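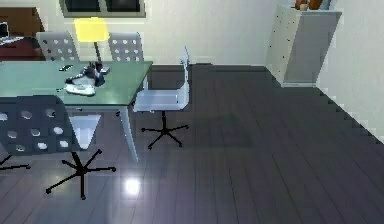 Wirnecknadel schrieb:
Ihr Lieben, ich brauche mal wieder euren Rat, und ich hole dafür ein bisschen aus, ihr kennt mich ja. Im April heiratet meine Cousine, ganz locker, nachmittags im Garten, und ich habe mir dafür endlich den senfgelben Plisseerock von Culthorpe gegönnt, um den ich den ganzen Winter herumgeschlichen bin. Er fällt wunderschön, hat richtig Schwung und geht mir bis zur halben Wade. Nur weiß ich nicht, was ich dazu an die Füße ziehen soll! Pumps kann ich nach der Geschichte mit meinem Knöchel vergessen, also werden es Sneaker, und zwar solche wie der auf dem Glastisch neben der gelben Lampe: weiße Sohle, oben dunkles Blau und Schwarz. Das Gelb vom Lampenschirm ist ein gutes Stück knalliger als mein Rock, aber die Richtung stimmt. Geht das zusammen, oder sehe ich damit aus, als wäre ich auf dem Weg zum Bus? Obenrum habe ich bisher eine cremefarbene Bluse mit kleinem Stehkragen.

Knopfkiste schrieb:
Hallo Wirnecknadel, was für eine schöne Frage! Ich finde Dunkelblau zu Senf ganz wunderbar, das trage ich selber seit Jahren, meistens als Strickjacke. Bei den Schuhen würde ich es auch so machen. Wichtig ist nur, dass das Blau noch ein zweites Mal auftaucht, sonst hängen die Schuhe da unten so allein herum. Ein Tuch, eine kleine Tasche, von mir aus Ohrringe. Und bitte keine weißen Tennissocken, die ziehen den Blick sofort auf den Knöchel.

Zinhle Joubert schrieb:
Ich muss da leider ein bisschen Wasser in den Wein gießen, sei mir nicht böse. Blau und Gelb ja, sofort. Aber ein sportlicher Sneaker mit zwei dunklen Farben und heller Sohle ist zu einem Plisseerock schon ein ziemlicher Brocken, gerade bei halber Wade. Der Rock hört auf, dann kommt ein Stück Bein, und dann kommt der Klotz. Mir hat so eine Länge immer nur mit schmalen Schuhen gefallen. Hast du mal an flache Riemchenschuhe gedacht? Oder an Mokassins? Die geben dem Knöchel auch Halt, wenn sie gut sitzen.

Wirnecknadel schrieb:
Liebe Zinhle, böse bin ich nie! Mokassins habe ich anprobiert, da schlupft mir hinten die Ferse raus, ich habe so entenartige Füße, vorne breit und hinten nix. Die Physiotherapeutin möchte außerdem, dass ich etwas zum Schnüren trage. Die Socken lasse ich weg, versprochen, Knopfkiste.

Saumabstand schrieb:
Zinhle hat bei der Länge recht, bei den Schuhen nicht. Kürz den Rock um 3 Zentimeter, dann passt es. Plissee lässt man oben am Bund kürzen, niemals am Saum, sonst sind die Falten futsch. Bei uns in der Schneiderei Malik kostet das 14 Euro, wenn kein Reißverschluss drin ist.

Zinhle Joubert schrieb:
Drei Zentimeter machen aus einem Turnschuh keinen Tanzschuh, lieber Saumabstand. Aber oben am Bund, da gebe ich dir recht, ich habe mir so einen Rock mal unten gekürzt und konnte ihn hinterher als Lampenschirm nehmen.

Asif Sethi schrieb:
Darf ich als Mann auch mal? Meine Frau war letztes Jahr auf einer Gartenhochzeit, und bei den Gästen war wirklich alles vertreten, von Gummistiefeln bis Absätzen, die bis zum Anschlag im Rasen steckten. Am Abend haben die mit den Sneakern getanzt und die anderen gesessen. Ich würde eher über die Bluse reden. Creme mit Stehkragen, Senf und dann der dunkle Schuh, das klingt für mich oben sehr brav und unten sehr sportlich. Eine kurze Jeansjacke dazwischen, schön dunkel, und die Sache ist rund. Gridcombe hat welche, die in der Taille aufhören.

Knopfkiste schrieb:
Oh ja, die Jeansjacke! Asif, du bist engagiert. Dann wäre das Blau auch oben, und das Tuch kann zu Hause bleiben.

Wirnecknadel schrieb:
Eine dunkle Jeansjacke habe ich sogar noch, die ist allerdings nicht kurz, die geht mir über den Po. Heute Abend gegen halb acht ziehe ich alles einmal komplett an und laufe durch den Flur, dann berichte ich. Saumabstand, wie lange braucht ihr denn fürs Kürzen? Einen Reißverschluss hat er nicht, nur Gummibund.

Saumabstand schrieb:
Bei Gummibund zwei Tage. Bring die Schuhe mit, wir stecken nur mit den richtigen Schuhen ab.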